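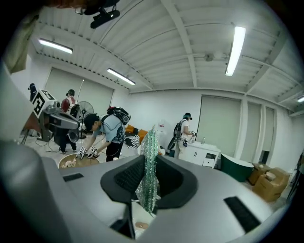 Right-hand gripper up close with a piece of green sparkly material. Behind it, a colleague bends over a basket with a white pair.

Hulora Hand-Held Gripper Set
Made by Prirkau
Page updated 2022-08-02

The Hulora set lets the people who know a job best record how they do it. You hold one gripper in each hand and do your normal work: pick up the cloth, move it, put it down, open the drawer, turn on the tap. The set records how the hands moved and when the jaws closed, and those recordings are what an automated arm learns from later.

We love this way of working! Before Hulora, most of our customers brought in a programmer who stood behind the staff with a notebook and went home to write code. Things got lost on the way. A person who has folded towels for years has a little shake and pinch that they would never think to mention, and it ends up in the recording all the same.

Where it is used

The Bustport site of Evangelista, a cleaning and room preparation company, has used Hulora sets since December. Asabe Ajayi runs the training floor there. She was worried at first that her team would see the grippers as a way of being timed, so she had them choose the tasks themselves. They started with the ones they were sick of: sorting small items out of baskets, picking thin shiny fabric off the floor, wiping around sinks. By spring they had 1327 recordings they were happy to keep and a much longer list of ideas than we had given them.

"People argue about the right way to do a thing now," Asabe told us. "They always had a right way, they just did it alone in a room with a cart. I've learned two new ways to pick up a bath mat."

What changes for the people doing the work

Some of the day is spent recording, and that takes getting used to. Your fingers are not touching the object, so the first hour is clumsy, and everybody drops things. After that it gets fun (several teams have started unofficial contests with socks). Evangelista pays recording time at the trainer rate, and we ask every new customer to settle that question before the first set ships.

The arms that learn from the recordings take over repeated lifting and sorting. Checking, deciding what is clean enough, and dealing with guests stay with the staff. Shifts need replanning when that happens, and we would much rather you talk it over early with everyone in the room than find out by surprise.

In the hand

The jaws have replaceable grip pads. Thin, slippery material is the hard case for any gripper, so practice on it early. Close slowly, and take a fold of the cloth instead of a single layer if you can. Each gripper weighs 652 grams, and that is noticeable at the end of a long session. Teemu Oksanen, who designed the handle, suggests swapping users every 70 minutes, sooner for overhead work such as shelves and curtain rails.

Setting up a room

Use a room that looks like the real workplace. A working sink, a bathtub, boxes on the floor and ordinary furniture are all welcome. Good, even light helps, and window shades are handy on bright afternoons. Keep cables out of the walking path. Several people can record in the same room as long as they have space to bend and turn.

In the package

Left and right gripper
Charging dock and cable
4 spare grip pads
Wrist loops, two sizes
Printed quick guide

Care

Wipe the housing with a damp cloth. Do not hold it under running water. Glitter and lint collect inside the jaw opening, and a soft dry brush gets them out. Change the pads when they feel smooth.

Trial sets are lent out for a month, and a Prirkau trainer comes along for the first day. Ask for Teemu if you have questions about grip size or left-handed use.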